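Progress note, May, for the Whitcombe small grants desk. Short one, sorry, the full budget sheet comes separately.

**Where we are**

Sample vial project (Stisa) is on schedule for the shelf layout, behind on labels. Of the 2,613 vials on the original list, 1,230 are now checked, capped and entered. Rest are in boxes under the bench. 151 pulled for bad threads or cracked caps, going back to Todivex for credit.

Wood shelf is in use at the table. White caps throughout, as agreed in the last call.

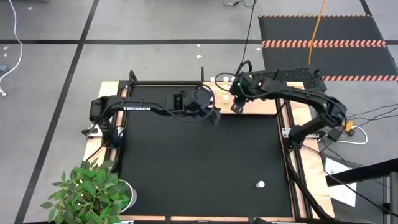 Will the wood shelf be replaced with a metal one? We're keeping wood for this grant period, the money set aside for metal goes to caps instead.

**Colors**

Tinted bodies are working out well for sorting. Pinks, yellows and teal so far. Main problem is the pinks, too close to each other. Pinkish, reddish pink, magenta pink, people mix them up at the end of the day. Want to drop one of them and order more teal. Cost is the same per box so no budget change, just need a yes from you.

Rows of four is the layout we settled on. Tried five, too tight, caps knock togehter.
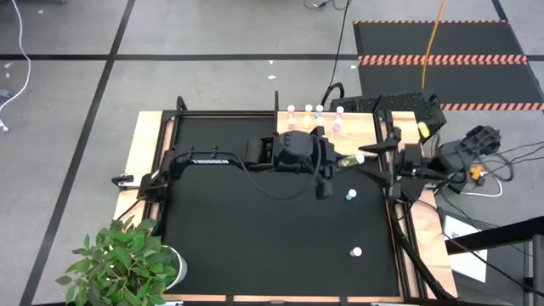

Submitted by: Project Lead, Stisa vial project, Cellell

**Spending**

Vials and caps paid. Shelf wood paid. Label stock NOT paid, invoice came in wrong and we sent it back, still waiting on the corrected one. Around 40 hours of bench time left in this period and most of that will go to labels.

**Containers with inserts**

Started on these too. Small white insert goes inside before capping, tinted walls are clear enough to check it without opening. Saves a step. Log sheet now has a column for it. Light blue and pink go first, purple after, once the second box gets unpacked.

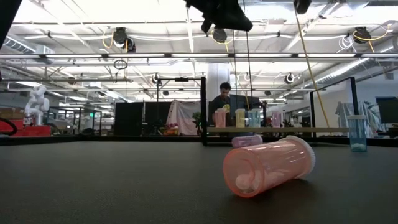
*Pink, purple and light blue containers, white insert visible in the pink and the light blue.*

**Next**

- finish labels once the invoice is sorted
- return the 151 to Todivex
- decision on the pinks (need this from you, end of May if posible)
- updated count with the next report

Receipts to follow in the same email as the budget sheet.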